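Ploltmont Small Goods Sorting Records: Data Card

Summary

The Ploltmont records document the manual sorting and boxing of small toys and packaged goods, carried out with hand-held gripper tools. They were prepared by the workplace studies office at Lachance to support two purposes: the training of automated picking equipment, and the study of how such equipment changes the duties of the people who sort goods today. This card covers the contents of the records, the conditions under which staff took part, and the known limits.

Maintainer: Jonalyn Talavera
Labor and staffing notes: Lorne Lapointe
Last revised: 2026-04-06

Background

Sikum operates a returns and repacking service. Items arrive mixed, often in damaged or opened packaging, and are sorted by hand before they go back to stock. Management intends to assign part of this work to robot arms beginning in August. Staff representatives asked that the change be recorded from the workers' side as well, and the present collection follows from that request.

Recordings were made with a gripper held by the operator, so that the motion of a person's hand could be carried over to a machine with similar fingers. Sessions took place at the Finditholm site and in ordinary furnished rooms, on the tables available there. Operators chose their own order of work.

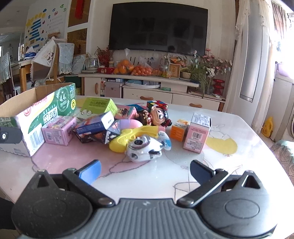
Eight operators contributed, all of them experienced in repacking. Each received two days of paid instruction before recording began. Participation was voluntary, and a refusal had no effect on shift assignments. Output rates were not calculated for individual operators and may not be derived from these files.

Contents

The release holds 108 sessions. Each session consists of video from the gripper, the opening width of the fingers over time, and a short written note by the operator. Failed grasps and abandoned attempts have been kept. The notes are supplied as written, with names removed.

Findings on work and staffing

Interviews were conducted by Chantal Simard and reviewed by Brittany Nguyen. Operators reported less concern about losing the sorting task itself than about what would replace it. Several expected to be left with the items a machine could not handle — soft packaging, tangled goods, crushed boxes — without any change in the hourly target. Others welcomed the prospect of less reaching and bending.

Sikum has agreed to suspend hourly targets on mixed stations during the first phase. Two positions have been redefined as station lead, with responsibility for clearing faults and deciding when an item returns to hand sorting. Station leads may stop a machine at any time and need not state a reason in advance.

Known limits

Lighting varies considerably between sessions. Printed packaging appears in more than one language, and labels have not been transcribed. Left-handed operation is poorly represented. The interviews took place before any machine was installed and therefore record expectations only.

Permitted use

The records may be used for research and for equipment training. They may not be used for discipline, hiring decisions or the setting of work quotas. Household interiors visible in the recordings are to be treated as private, and users must not attempt to identify a location or its residents.

Requests for correction or removal should be sent to Sylvie Ouellet at the Lachance records desk. An operator may withdraw a session without explanation. Withdrawn sessions are deleted from the next release and listed by number in the change log.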